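The Little Cars: Gallery

Welcome to the gallery! If you came over from my model car page you already know what you're in for, and if you wandered in from a search engine, hello, pull up a chair. I collect small cars. Small as in toy small, the sort that fit in a coat pocket and fall out of it in the grocery store. I started with a shoebox of my own from when I was a kid in Harkville, and the list I keep in a notebook now stands at 669 cars, not counting the ones I've given away or the ones my nephews have "borrowed."

I don't go for the rare stuff. I can't afford it, for one thing, and I like a car that somebody has pushed across a kitchen floor. Boxes don't interest me much either (sorry, box people, I know you write in). What I look for is a good shape and a good color, and wheels that still turn. I've bought plenty that failed on the last one, and I have a jar of loose axles from Ingvarsson to prove it.

A good many of my favorites came out of the Trermont swap meet, which runs every September in the old feed hall. Get there before eight in the morning if you can. By ten the dollar bins have been picked through and all you'll find is fire trucks with no ladders. My friend Gunnlaugur Overgaard goes for the trucks, so we never fight over anything, and we split the gas and a bag of cinnamon donuts on the way home.

The yellow Beetle goes up on the page today. It's number 109 in the notebook, so it has been with me a good long while, and I can't believe it took me this long to give it a turn!

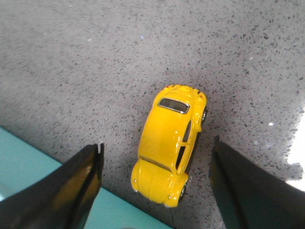 Number 109, my yellow Bug.

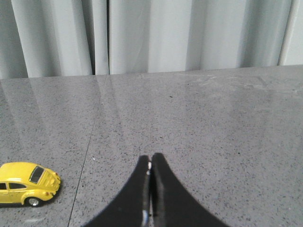 I've wanted a real Beetle since I was 11, when our neighbor used to let me sit in hers and work the turn signal until she worried about the battery. I never did get one — I learned to drive in my uncle's pickup and it's been pickups ever since — so the small ones have to do. Yellow was always the color I pictured, and it had to be a bright lemon yellow like this, with plenty of shine on the roof. I'm also very fond of the silver hubcap against the black tire, and those fat fenders get me every time. I've got Bugs in other colors on the shelf, and I like them all fine, but this is the one I'd grab on the way out of a fire.

Next up will be the station wagons, once I finish the new display shelf. It's a Handwood kit and I've already put one side on upside down, so give me a few weeks. If you have a small car you think I'd like to see, the guestbook is open and I read every note. Trades welcome, especially wagons with the tailgate still attached.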